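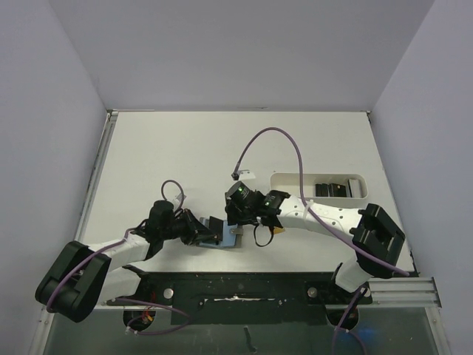 Skukville Old Cemetery is a former burial ground in the Landon district of Skukville. It was in use from the town's early years until the opening of the larger cemetery at Treloar, and it is now kept as a public green with a memorial wall at its northern end.

History

The ground was laid out on a slope above the Flunimska, a small river that then marked the town limit. Burial registers list 1,538 interments, most of them from mill families in Landon. The oldest section, nearest the river, flooded several times and was closed to new burials well before the rest.

After the last burial the site was neglected. Under a road-widening plan, the town cleared the lower section and took away 358 headstones. Many were broken up and used as curbing and as fill for the river embankment. No record was kept of which stones went where, and the graves themselves were not moved.

Recovery of the stones

Repairs to the Flunimska embankment exposed several inscribed fragments, and the town council agreed to halt the work while they were removed. Fragments with readable names were matched against the burial registers. The larger pieces were set into the memorial wall, which was dedicated on Monday, June 24, 2019. Smaller pieces are stored at the town museum.

Layout

The upper section still has 17 standing monuments, mainly of sandstone. A gravel path follows the line of the original carriage drive from the Landon gate to the wall. The lower section lies partly beneath Treloar Road.

See also

Treloar Cemetery
Flunimska embankment
History of Skukville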